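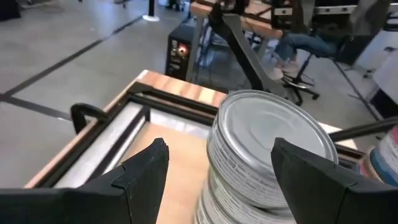

Les boîtes rondes, je les empile par deux

29 sept. 2022

J'ai passé la matinée à refaire la réserve. Elle en avait besoin depuis février, quand j'avais tout poussé au fond pour laisser entrer le plombier et que rien n'était revenu à sa place.

J'ai sorti toutes les conserves et je les ai triées sur un plan de travail avant de les remettre. Les hautes d'un côté, les plates de l'autre. Les boîtes larges et basses posent toujours le même problème : elles prennent beaucoup de surface pour peu de contenu, alors on les empile, et au bout d'un moment la pile penche. Le rebord métallique du couvercle est censé retenir le fond de la boîte du dessus. Avec deux boîtes de la même marque, ça marche assez bien. Avec des marques différentes, le fond repose parfois à cheval sur le rebord et tout glisse dès qu'on touche l'étagère.

J'ai donc fixé une règle simple — 2 boîtes par pile, pas plus. Avant, je montais jusqu'à quatre et il fallait tout défaire pour attraper celle du bas.

L'étagère fait 60 cm de profondeur, c'est trop pour des conserves. Ce qui passe derrière, on l'oublie. J'ai retrouvé 7 boîtes périmées, dont une de pois chiches achetée quand j'habitais encore à Firkville. J'ai vidé le contenu au compost et rincé le métal pour le tri.

Pour les dates, j'écris maintenant l'année au feutre sur le couvercle. Les étiquettes sont imprimées si petit qu'il me faut les lunettes, et je ne les ai jamais sur moi dans la réserve. Viorica Zamfir, ma voisine, colle des gommettes de couleur. J'ai essayé, elles se décollent chez moi à cause de l'humidité.

Reste le bas de l'étagère, avec les bocaux et deux sacs de farine entamés. Je m'en occupe samedi. Il me faudrait aussi une planche étroite pour surélever la rangée du fond, j'irai voir chez Flaller s'ils ont des chutes.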